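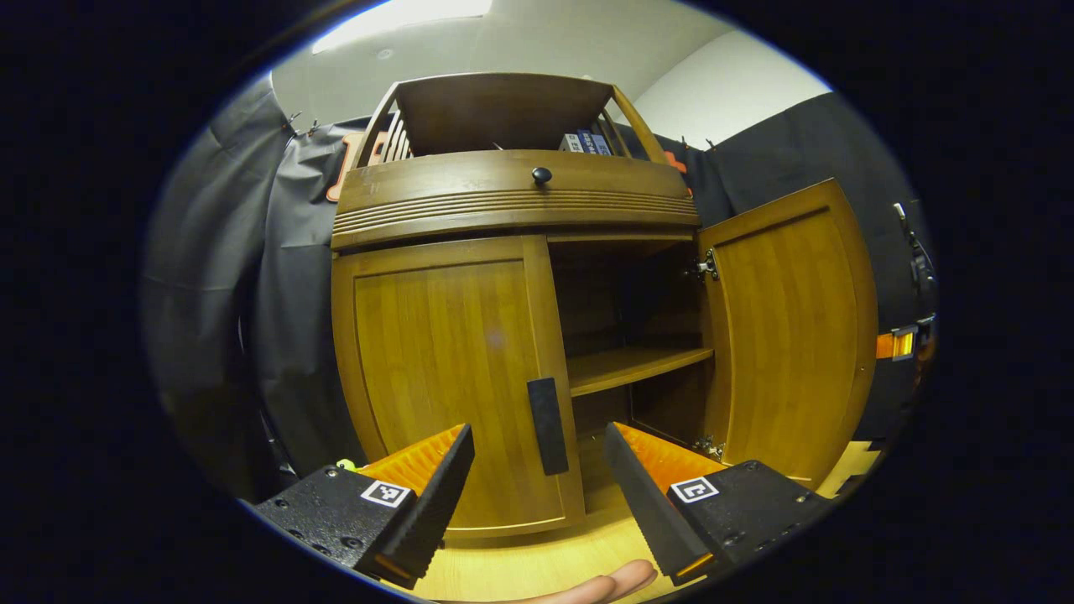
How much weight can the shelf inside the Oltance cabinet hold?

Books, plates, a mixer, all fine. Keep it under what you'd carry up the stairs in one trip and spread it out.

Oltance two-door cabinet, honey brown
Item 789
In stock - ships in 5 business days
Page updated February 4, 2025

Wood cabinet, warm honey-brown finish. Open slatted crown on top, one wide drawer, two doors with a shelf behind them. Good for a dining room, a hallway, the end of a kitchen where nothing else fits. We sell a lot of these to people who were looking for a sideboard and ran out of wall.

The top
Open crown section with a flat back panel and vertical slats at the sides. Short row of books sits well up there, or boxed stuff with labels on the spine so you can find it. Not meant for a TV. Please dont put a TV on it.
Dust does collect between the slats. A dry paintbrush gets it out faster than a cloth.

The drawer
Wide, with a rounded front and a band of grooved molding running across the lower half. One small dark round knob, near the top edge. Pull from the knob, not from the molding. The rounded front means the drawer is a bit roomier in the middle than you expect - napkins, placemats, chargers, takeout menus. Drawer lifts out for cleaning: pull to the stop, raise the front, keep pulling. Goes back the same way.

The doors
Two, with raised-and-recessed panels and metal hinges top and bottom. Left door has its black handle upright, near the right edge. Doors swing wide, so leave space on both sides if you can. Against a side wall you will lose some of the swing and the handle may tap the paint. Stick a felt dot on the wall.

Inside
One wood shelf, about midway. Tall things below, short things above, or the other way, depends on your stuff. It gets dim in there with the room lights off. Stick-on light works great (Cheon puck light, sold seperately, see bottom of page).

Handles
Black, rectangular, straight. Standard two-screw mount so you can swap them. Several customers have changed them to brass and it looks nice. Screws go in from the inside of the door. Hand screwdriver only, the wood strips out if you lean on a drill.

Putting it together
Cabinet body comes built. You attach the crown and the handles, and hang the doors if you ordered flat door packing. Two people for the crown. Tools: Phillips screwdriver, a level, a towel to lay the doors on.
1. Set the body where it's going. Check level front to back, then side to side.
2. Crown on, four screws from underneath, snug but not cranked.
3. Hang left door, then right.
4. Close both and look at the gap. Adjust at the hinge, small turns.
5. Handles last.
If the gap is wider at the bottom than the top, the floor is off, 9 times out of 10. Shim the low corner before you touch the hinges again.

Care
Damp cloth, mild soap, dry right away. No citrus spray. Keep it off a heat vent. The finish will darken a little near a sunny window, so move things around on the top now and then or you get outlines. For scratches use the Prollov wax stick in Honey - rub in, wait a few minutes, buff.

Color notes
Every cabinet comes out slightly different. Grain on the door panels runs up and down and some boards take more stain than others. If you're matching to a table, ask for a sample chip first. Free, comes by regular mail.

Delivery
Curbside is included on orders over $500. Inside delivery is extra, pick it at checkout. Nultel Freight handles both and will call the day before. Check the carton before you sign. If a corner is crushed write that on the slip, even if the cabinet looks OK.
Measure your doorway!! We get this one back more for "wouldnt fit through the hall" than for anything else.

Returns
Thirty days, in original carton, buyer pays freight back. Swapped handles are fine as long as the old ones are in the box. Chips and samples not returnable obviously.

Parts we keep
Hinge, metal, single
Door handle, black
Drawer knob, dark, round
Shelf
Shelf pins, bag of 4
Crown screws
Prollov wax stick, Honey
Cheon puck light, single or pair

Next batch lands in March, some 200 units. Same finish, same hardware. If the button says Notify Me, leave an email and we'll write when they're unloaded - we dont use it for anything else.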